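# Teaching a two-arm bench robot to pack the pantry basket, part 2: recording the hand moves

Welcome back! If you followed part 1 you now have both arms bolted down, the controller (we call ours Gitach, after a password Gus Blackwood once used and then regretted) talking to the laptop, and probably a sore back from crawling under the bench. In this part we leave the motors alone for a while and show the thing how a person handles bags and boxes, so go ahead and put the kettle on.

## What you need

- the head-mounted camera from part 1, charged
- a slotted plastic basket or tray
- zip-top bags in two sizes
- a few food boxes with locking clips
- dry pasta, or anything else that pours and doesn't roll too far
- 5 GB free on the laptop for a first evening

## Recording

1. Clear yourself a working patch on the counter. Ours has a long black counter behind it that throws back every ceiling light, and I spent far too long fussing over that before Derek Stockdale told me to leave it alone and get going. He was right, and the glare never hurt our results.

2. Look down at your hands and keep looking. This was the hardest habit for me, because I like to glance up when I talk (and I do talk!). If your eyes wander, the fingers slide out of view and that stretch is no use.

3. Do one small job at a time. Work a bag seal with both hands, pause, let go. Then take hold of a box by its two sides, pause, let go. Slow is fine, but don't act it out like a mime.

Bag seal and box grip:

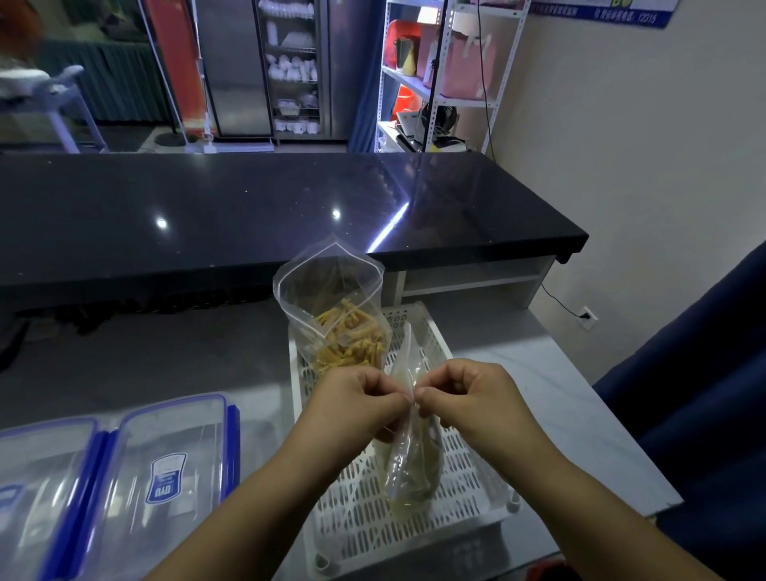
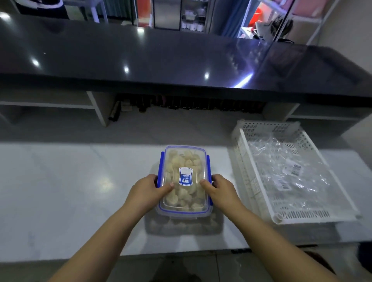
4. Save each job as its own clip and name it straight away. We use the job first and then a number, so `bagseal_0001` and onward. I once left a whole batch until July and had to sit through every clip again with a notebook, which I don't recommend to anyone.

5. Repeat until you have 300 clips of each job. Yes, it's a lot, but you can spread it over several evenings, and swapping hands with a friend gives you more variety than doing it all yourself.

## Loading the clips

Copy everything into the `zirnby` folder and run:

```
zirnby load --clips ./clips --fps 5
zirnby check
```

The check step throws out anything too dark or too short. Our first full load came to 3286 clips across all the jobs, and 900 of them failed, mostly my early ones with the wandering eyes. Don't be discouraged if yours looks similar. Delete the bad ones, record a few more, and run the check again.

If it stops with a folder error, look for a space in one of your file names. It has been that every single time for us.

In part 3 we'll close the grippers on an empty bag at low speed, so have your stop button wired and within reach before then.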